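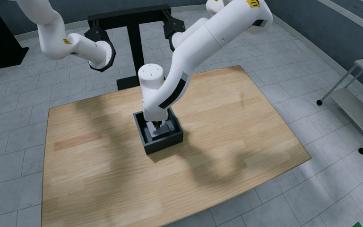

Zasto is hiring two part-time floor and furniture finishers for its workshop in Gitosberg, starting in January. We clean, repair and refinish pieces for schools, cafes and rental apartments. Most of what comes in is the plain rectangular wooden table, the kind you can sit six people at, and most of those need sanding and a new coat of oil. Hours are mornings, 24 a week.
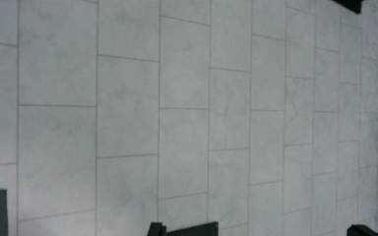 Gray floor tile with darker grout lines.

The floor side of the job is grout cleaning and sealing at customer sites. You need a driver's license and must be able to kneel for long stretches - we supply pads and masks.

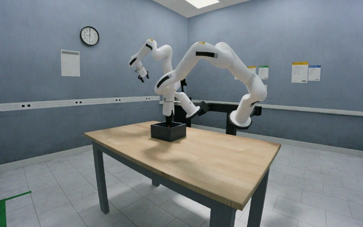
Experience with a belt sander helps, but we train. Pay is set after a paid trial day. Bus 201 from Trikport stops at our gate.

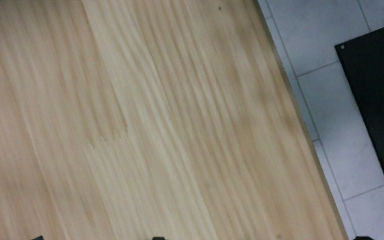

Abubakar, hired last winter, says the first month is mostly sanding and that you should bring your own ear protection if you are picky about fit.

To apply, send a short letter to Nkechi Briggs, Zasto, Box 1563, Gitosberg. No resume needed.

Posted 2022-11-09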